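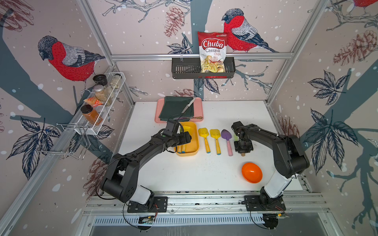

Skuteck's support page says to let the planner choose its own order for picking things up, as the software knows the reach of each arm better than you do. Fine. I followed that advice for most of July and got a planner that spent its mornings dithering over two yellow scoops.

So, some tips for anyone else running two arms over one tabletop and trying to get small tools put away. They come out of a workshop, though most of them would do for a kitchen drawer.

Give everything a lane. If your tools start in a row, handles toward the arms, the grasp planner has one approach angle to think about and will get it wrong in only one way. Turn one trowel sideways and it starts proposing wrist positions you would have to see a doctor about.

Name things by what makes them different. My first task file had "scoop" in it twice. The perception module (I use Pinia) dutifully found a scoop, then found it again, then reported that the job was half finished and double finished. Now every item gets an ID at the start of the run and keeps it until it's put away. Color is a decent tiebreaker. Two yellow ones need position as well.

Wipe the table, or teach the software about dirt. Pinia has a minimum blob size, set at the factory for people with cleaner lives than mine. One evening's log listed 3,939 objects. I own fewer than that. Raise the threshold until the specks go away, then check that your smallest real item hasn't gone with them.

Shiny plastic lies to cameras. A bright highlight on a curved blade looks like a hole, and the planner will happily aim for the other side of it. Lower the exposure before you touch any of the clever settings. I touched all of the clever settings first. 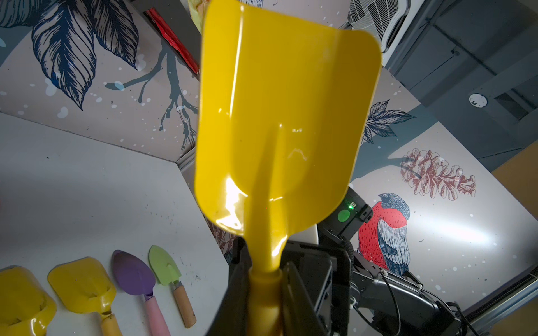
Grip the handle and leave the blade alone. It sounds obvious, and you have to say it anyway, in the task file, with a margin. I keep the grasp region 10 millimeters back from where the handle meets the head. Any closer and the fingers land on the flare, the tool tilts, and your carefully computed placement pose is off by however much it tilted.

Update the shape after the pick. A gripper holding a trowel is longer than a gripper holding nothing, and the collision checker has to be told. In Ki this is the "attach object" step, tucked away in a menu under Geometry where you'd never look for it. Skip it and the planner will route the tool cheerfully through the nearest bowl.

Lock the middle. With two arms, the strip between them should belong to one at a time. I use a plain flag: whoever has it may enter, the other waits at its own side. There are more elegant methods, with papers written about them. The flag took an afternoon and has a very dull log, my favorite kind.

Limit the retries to 3. After that, have it stop and beep. An arm on its ninth attempt is making the same mistake with more momentum.

Aim for a spot in the tray that's free now. Mine used to target the center every time, and the center fills up first. Take a fresh look before each release and let the planner pick from the open patches.

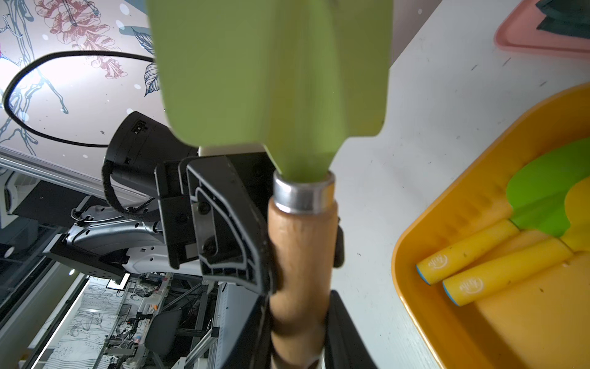
A reader using Dutberg's scheduler writes that fresh looks are a waste, that one good scan at the start saves 2 seconds per item, and that anything that moves afterward was badly put down in the first place. I admire the confidence. Handles roll. If yours don't, by all means keep the seconds.

Save the settings file before you improve it. Put the date in the name. "final_new_good" was overwritten by "final_new_good" here, and the wrist offsets in it took until supper to work out again.

Next month, drawers, if I can get the planner to admit that they open.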